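Filed under: Break Room & Desk Set-Up > Guides > Drinks

Section 2. Canned drinks at the desk

Applies to the Gusthorpe side rooms and the long desk at Nerken. Read before first use of the drinks shelf. Elaine Leite keeps this page, send fixes to her.

2.1 Before you open anything

1. Clear a spot. Hand-width on each side of the can, more if there are cables.
2. Wipe the lid. Damp paper towel, then dry one. Cans sit in the storeroom for weeks and the rim collects dust.
3. Check for dents near the rim. Dented seam = put it in the return box, don't open.
4. Dropped it? Leave it standing 20 minutes. Tapping the top does not help much, waiting does.

NOTE: Cups are for sharing a can or for water. Take one off the stack, not the whole stack.

2.2 Opening

1. Can upright on a flat surface. Hold it low, on the body.
2. Fingertip under the ring end of the tab. Short nails, use a spoon handle.
3. Lift slow until you hear the hiss. Stop there a second.
4. Keep lifting till the panel drops in, then ease the tab back.
5. Tab stays on. Don't twist it off, the stub left behind is sharp and the loose tabs end up in the sink drain.
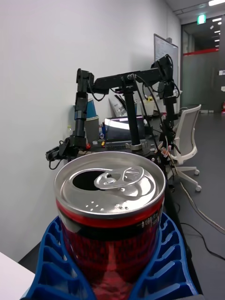 6. If the panel only goes halfway, push the tab down again from the ring end. Do not use your finger in the opening. Ever.

CAUTION: The edge of the opening can cut. Same for the edge of a panel that tore crooked. Pour that one into a cup.

2.3 While it's open

- Keep it off the edge of the desk and away from plugs and connectors. 300 ml of soda goes a lot further than you think.
- An open can has no lid. If your stepping away for longer than a phone call, take it with you or finish it.
- No cans on top of paper, keyboards or the Notent binders.
- Two cans per person on the desk, max. Empties count.

2.4 Spills

1. Lift the can first, then anything with a cord. Power off at the strip if liquid is near it.
2. Blot, dont wipe. Wiping pushes it under things.
3. Second pass with a damp cloth or it stays sticky.
4. Check the underside of the desk edge. Drips hang there and dry.
5. Tell whoever has the desk next.

2.5 Empties

1. Pour the last bit down the sink.
2. Quick rinse. Shake it out.
3. Can bin is left of the door. Cups go in the other one.
4. Bin goes out Wednesday, before 9. Missed it, it waits a week and smells.

Next: Section 3, Hot drinks and the kettle

Comments (3)

Carleen Brunton
Step 2.2.5, can we get a line about saving tabs? My kid's school collects them. I have a jar at my desk.

Elaine Leite
Carleen, rinse the can first and take them off over the bin with pliers. Will add when I redo section 3.

gt_upstairs
20 min is a long time when you're thirsty. I go with 5 and open it over the sink, fine so far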